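The Wallet

My mother kept every card she was ever given. When she moved out of the flat in Karnville she left them behind in a shoebox, with a note that said "sort these please", and went off to the coast with two suitcases.

I put it off from February until the autumn. Then I had an evening free, so I tipped the box out on the table and made a start.

There was a library card from a library that had closed. There was a Risex fuel card, and a card for Soylu, the shoe shop, with 1,049 points on it and no shoe shop left to spend them in. I found three for the same swimming pool.

A clear case for the stacks, a blue wallet for the ones worth carrying.

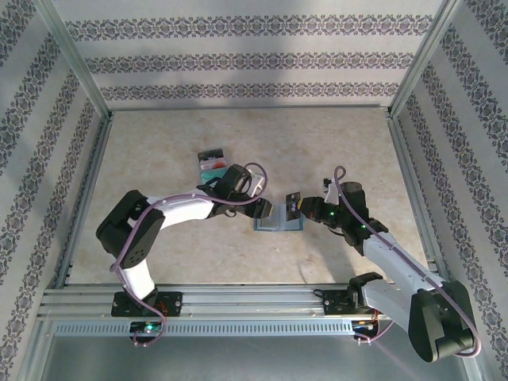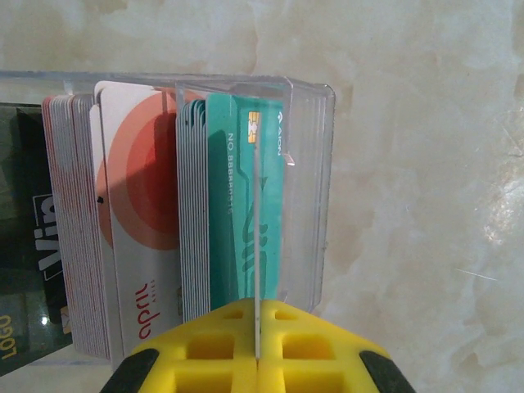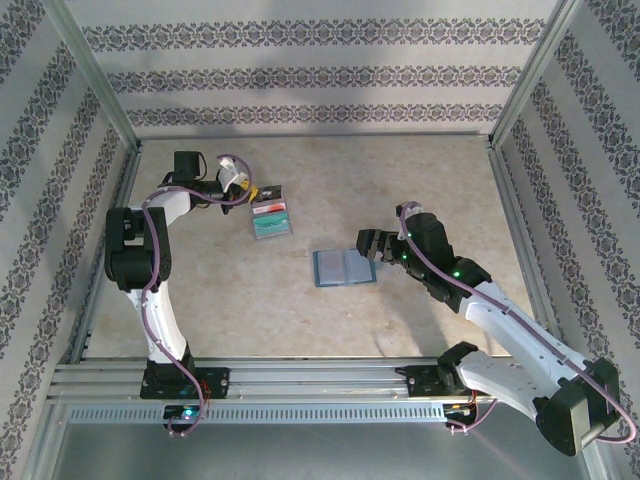
I had thought it would take an hour. By ten o'clock I was reading the backs of them. She had signed each one in full, in the same careful hand she used for cheques, even the one for the car wash.

Near the bottom was a card for the Kedberg ferry. It was good for 2 crossings and one had been punched. We went to Kedberg once, when I was small. I remembered the boat going out, and the rain, and a bag of chips on the harbour wall. I could not remember the boat coming back.

I rang her and asked.

"We got a lift," she said. "Your father was sick on the way over and wouldn't go near the water again. It was about 100 miles by road."

"So there's still a crossing on it."

"Is there? Put it with the ones to keep, then."

I slid it into the wallet and closed it. Then I put the kettle on and carried on with the rest.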